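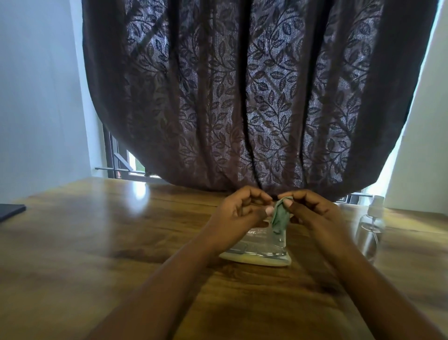
Both hands on the cloth, over the clear container.

Cloth twisting demos: how many before training?
Posted by Stendier, February 11, 2021

I'm recording hand demos for a policy that learns to twist a small cloth. With 145 clips it grips fine but lets go early. Is it the model or the data?

Covix
Probably data. Ours did that until we had 200 and labelled the release point in each one.

Mahlangu
Get more. We used 2,000.

Dekidix
Check your grey-green cloth against the table colour too.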